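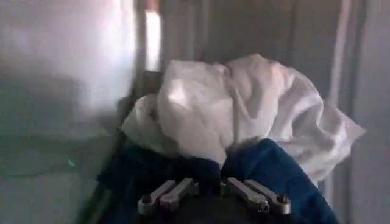 Questions we keep getting about the Weddale travel reading group. Updated 28 May 2019. Will add more when there's time.

## What is it?

A reading group for travel writing and the anthropology shelf next door to it. One book a month, one evening, tea. Been going 3 years.

## Do I have to have been to the place?

No. Most of us haven't. If you have, great, but please let the others get a word in.

## What are you reading now?

*The Salt Stair*, the Wendwood Press reprint. Author spends two winters in a fishing village, learns the language badly, gets adopted by the ferry crew. Slow first hundred pages. Stick with it, the wedding chapter is worth the lot.

In April we did the Ghasemi letters. Split the room. Half thought she was the only honest traveller of her generation, half found her a snob. Both, probably.

## Which edition of the Ghasemi?

The Drelten one, with notes. It's 744 pages but we only read part one. The older paperback drops the maps and a whole section on the caravan towns, so your page numbers won't match up with anyones.

## Where do I get the books?

Library first. The branch holds a few copies of each title behind the desk, ask for the group set. After that, second-hand. Please don't pay full price for a hardcover you might hate.
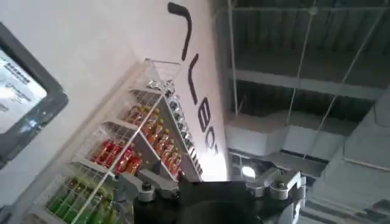 *Clear shelving along the white wall, black lettering over it.*

## Is there a catalogue?

Sort of. The Weddale travel collection has 1,602 titles listed, mostly donated. Spelling of place names is all over the shop, so try two or three versions. Older books use colonial names and we've left those as printed.

## Do you read the old racist stuff?

Sometimes. Some of the early ones are hard going. We say so in the notice beforehand and you can skip that month, no questions. When we do read one we try to pair it with something written by a person from the place. Doesn't always exist in English. Suggestions very welcome.

## Fiction?

Not usually. One novel a year, over summer.

## How many people come?

Mailing list is 44. Far fewer on the night, fewer again if it's raining.

## Can I come if I haven't finished?

Yes. Expect spoilers tho, we don't hold back the ending for anyone.

## How do I suggest a title?

Slip in the box at the desk, or reply to the monthly email. Author, title, and one line on why. Needs to be in print or easy to find used. We pick the next lot in spring.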